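Fleseneck Drawer Dishwasher - Owner's Guide
Section 4: Loading the Drawer
Last updated in May
3 min read

1. Pull the drawer out until it stops. Do not lean on it while it is open.
2. Scrape food into the trash. Rinsing is not needed for a normal cycle.
3. Pick up mugs by the handle and bring them in over the open rack.
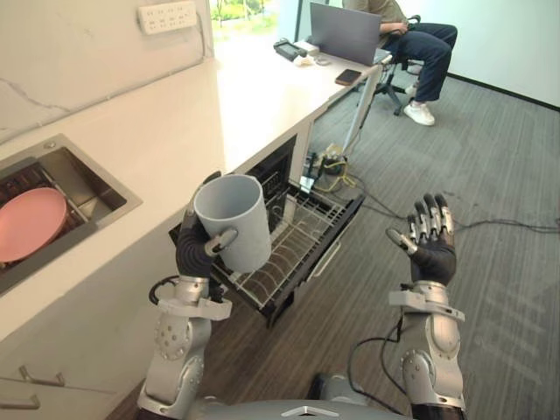 Ehsan Kiani

4. Empty any liquid into the sink before a mug goes near the drawer.
5. Tip the mug so the bottom ends up higher than the rim. A mug left upright will fill with water.

Note: Check the rim and handle for chips - a chipped mug can shed pieces into the filter. 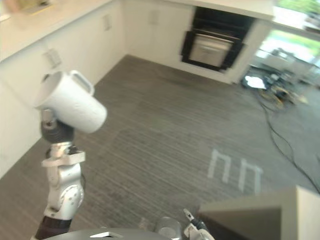

Emmett Doucet wrote that his mugs kept rolling over on the Bergeron rack until he set them between two rows of tines, handles all facing the same way.

6. Stand plates in the slots. A plate laid flat blocks the spray to anything above or below it.

Caution: Keep knives out of this rack. Use the Cilach tray, part 703. 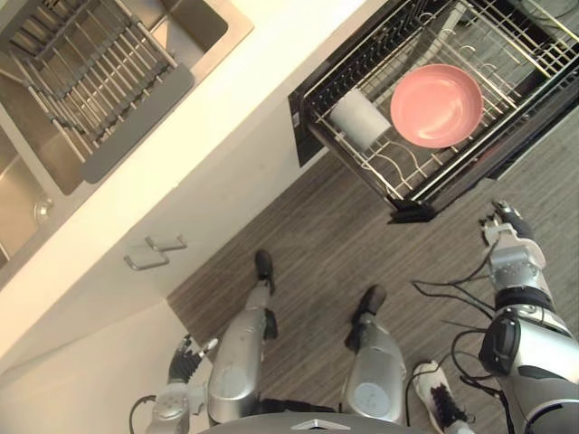
7. Slide the drawer shut with one hand, slowly. If it catches, open it again and move whatever is sticking up.
8. Press Start. The quick cycle runs 27 minutes.

27 comments
106 shares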